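Merlow's disassembly software learns to stop and ask

VIRWOOD — The newest release of Flitow, the planning software that Merlow uses to take apart old computers, has a feature that many office workers will recognize. When it doesn't know what it is looking at, it stops and asks somebody.

Earlier versions did not suffer from doubt. If the vision model decided a patch of shiny metal was a processor, the planner drew up a path, the arm followed it, and the gripper closed with great confidence on whatever happened to be there. Last winter that included an empty socket, which the software reported as a successful removal. It then filed the missing processor under "small parts."

"The logs were beautiful," said Celeste Cisternas, who leads the planning team at Merlow. "Every step was green. You had to go and look in the bin to find out we'd done nothing." 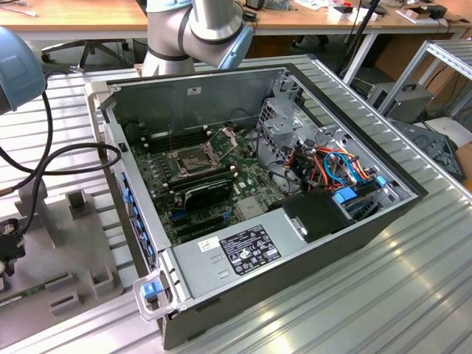
The fix took most of the spring and came down to one question, asked at more points in the job: is the thing still there? Flitow now keeps a running list of parts for each machine and checks it against a fresh look before and after every grasp. A socket can be marked full, empty or unknown. The third option is new, and Cisternas said getting it approved took longer than writing it.

The team also split the work between two views. A wide one finds the case and works out which way it is lying. A close one, from the wrist, handles the last stretch, where a small error in position can turn a reusable board into scrap. The two used to disagree, and the planner settled the matter by averaging them — a policy that pleased neither and put the fingers somewhere in between.

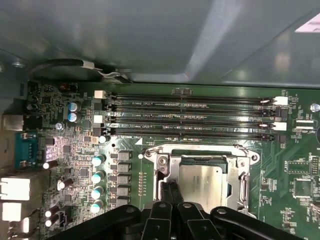
The gripper's fingers reach toward a processor seated in its socket.

Merlow tested the release on 117 retired desktops supplied by Rivadeneira, an office equipment reseller. The software asked for help on 10 of them. In 3 of those cases, Cisternas said, the person called over didn't know either.

Cables remain a sore point. The planner treats them as obstacles that may move, a fair description, but it has no real idea where they will go once pushed. For now it takes the long way past them, and a job that a technician would finish before coffee can run well past it.

The update goes out to Merlow's other work cells in August. The "small parts" category has been removed.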